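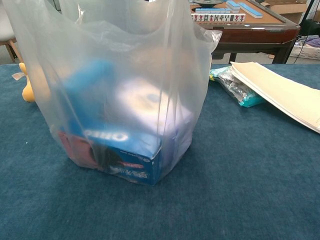

Sunday, February 3, 2019

Second day on the bagging task. Target for the Udavville set is 2000 episodes across all tasks, and we passed 1000 on Friday, most of it folding and drawer work, so the easy half is behind us. Bagging is slower. Got through 33 usable ones before lunch and then lost an hour to the clock drift on the chest camera. The timestamps were running ahead of the wrist data and I only noticed when I scrubbed through an episode and saw the fingers close before the glove said they had. Restarted the logger, re-synced, threw away everything after the last good check. Must put the sync check at the start of every batch and stop trusting it to hold.

The cloudy carrier bag is a much harder object than the paper one. The film goes white along the creases and the glints move whenever the wearer breathes. The Oreo box at the bottom is readable through the plastic if you already know what it is, upside down and smeared. The things behind it are colour patches and little more. I ran last week's segmentation model over a handful of stills and it merged the blue item with the blue box into one mask, which I would probably have done as well. The blue table cover doesn't help.

Labelling question, still open: do we mark an item inside a translucent bag as visible, occluded, or give it a third class? The Brisen guidelines only have the first two. Kha Nghiêm wants a third and says anything seen through film should carry its own flag, otherwise the network learns that a box is a thing with soft edges. I agree in principle but it means going back over the earlier bag episodes by hand. Agreed to try it on one batch and compare the two annotators. If they disagree more than they do on plain occlusion, the class is badly defined and we drop it.

Other notes from the session.

Handles. One strap leaning left, one up on the right, mouth sagging between. The wearer nearly always takes the nearer strap first and then hunts for the other. That hunting is the useful part and I had been trimming it out as dead time. Stopped doing that. Trim only before first contact and after release.

Clutter. Leaving the background as it is, mahjong table with the tiles up, basket of cloth, open carton, all of it. The Heltiment recordings were done against a bare wall and the policy trained on them went to pieces in a furnished room. The small things on our own table (the orange toy, the crumpled packet under the papers) stay where they are for a whole batch and get moved between batches. Write the layout number on the sheet each time. I forgot twice today.

Exposure. Locked it. Auto was pumping each time the film flashed.

Storage is filling faster than planned. The Mạc drive has room until the end of the month at this rate, and the next one is not budgeted until April. Could drop the frame rate for the idle segments, but then the loader needs to cope with variable rate and I wrote the loader to assume it never would.

Tried replaying two of the morning's episodes in the viewer at half speed. Hand pose is good until the fingers go inside the bag, then the estimate jumps about and settles on something flat. The glove data is fine through the same stretch, so we have a reference - worth keeping those parts as a test set for the pose estimator even if they never go into training.

Tomorrow: sync check, layout sheet, heavier contents. Ask Kha Nghiêm about the third class before starting the annotators on it.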